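Moving a 14-person office to a metal-roof unit – noise, heat, desks

ridgeline_ops
Posted 2023-07-04

We signed on a unit in the Banier building and move at the end of the month. It's 1,477 square feet, one open room plus a closet-sized kitchen. We're coming from a place with drop ceilings and carpet, so this is a big change for us. Three things I'm trying to sort out before we spend money.

First is noise. Everyone takes calls at their desk. Second is the afternoon heat, since the unit faces west. Third is the desks. The landlord is offering us the last tenant's furniture for $933 as a lot, and I can't decide if that's a deal.

I went over to a similar place last week to see how people live with that type of room.

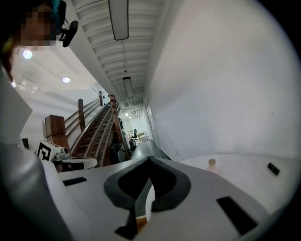
Small bottle with the cream-colored cap, upper right.

The people there told me the echo was worst in the first few weeks and then they added rugs and stopped noticing. I'm not sure if that means the rugs worked or they got used to it. The Vudura rep wants to sell us hanging baffles. The quote is more than the furniture and the rugs put together.

Has anyone done this on a small budget?

tin_can_tenant
Two years under a metal roof here. Rugs help with chair noise and footsteps. They do very little for voices, which go up, hit the metal and come back down on the other side of the room. If people are on calls all day you need something soft up high or on the walls. You don't have to buy it from Vudura.

Also ask about rain. We had a storm in February where we had to end a client call. No one could hear anything for 20 minutes.

ridgeline_ops
Rain didn't even cross my mind. The landlord says there's insulation above the panels but I haven't seen it myself.

mezzanine9
I'd disagree about the walls. We put up 2-inch wall panels on one long side and the difference was plain the same day. Ceiling work means a lift rental and landlord permission. Start with the walls and see if you still need the rest. Most people overbuy because they order everything before they've worked a single day in the room.

tin_can_tenant
That depends on ceiling height. What's yours?

ridgeline_ops
I don't have the number with me. High enough that I'd need a lift. The ceiling is also something I have to plan the lights around, because the fixtures up there now are staying. The place I visited had a high white one in corrugated metal, and it was a bright room. I'd be happy with that much light.

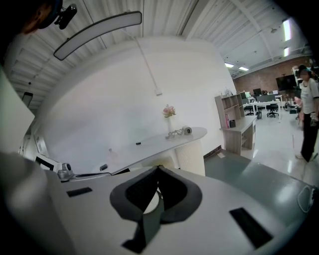
mezzanine9: Bright is fine in the morning. On a west wall in July you'll want shades before you want anything else on your list. We went with Esunel roller shades, the plain gray ones, and they cut the glare on the monitors. The heat is another matter. Shades inside the glass only do so much, so ask the landlord if exterior film is allowed. Ours said no.

payroll_and_plants
On the furniture, what's in the lot? $933 is good for 14 decent desks and bad for 14 desks with stripped bolts. Go and sit at every one of them. Raise and lower anything that's supposed to raise and lower. Get the list in writing with the condition of each piece, or you'll be paying to haul off the broken ones.

ridgeline_ops
It's 11 desks, a conference table, some file cabinets and one big reception counter that no one here wants. So we'd still be three desks short. I called Bañez, the used office place off the highway, and they have matching sizes for $200 each, delivered.

payroll_and_plants
Then your real number is $1,533 plus whatever it costs to get rid of the counter. Ask them to take the counter out of the deal.

tin_can_tenant
Or keep the counter and put the printer on it. A printer on a hard floor in a metal room is louder than you think, and a heavy piece of furniture under it does help some.

mezzanine9
A rubber mat helps more and costs less.

ridgeline_ops
Going to ask about dropping the counter. One more question on desk shape. Straight desks line up along a wall and that's easy to plan. Curved ones look nicer but I can't work out how you put 14 of them in a rectangle without wasting floor. A white kidney-shaped desk was one I got a look at on the same visit, and I liked the curve on it.

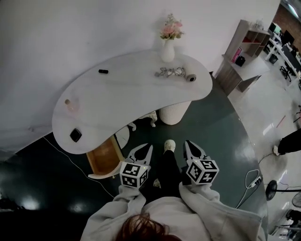 My worry is the gaps. If each desk needs its own space on all sides, we lose the walkway to the kitchen, and the fire exit is on that same side. I taped out two layouts in our parking lot and the one with straight desks left us a clear path. With the curved ones we were squeezing past chairs.

payroll_and_plants
Go straight for the staff desks and get one curved one for wherever you meet visitors. Check the power too. In our unit the outlets were all on the walls, and desks in the middle of the room meant floor cord covers, which the fire inspector didn't love.

tin_can_tenant
Agree on power. I still say don't skip the ceiling.

mezzanine9
And I still say walls first. Work in it for a month.

ridgeline_ops
OK. Plan for now is shades on the west side before move-in, wall panels on the long side, straight desks, and I'll hold off on Vudura until we've had some rain. The landlord is meeting me Thursday to go over the outlets and I'll ask about film and the insulation while he's there.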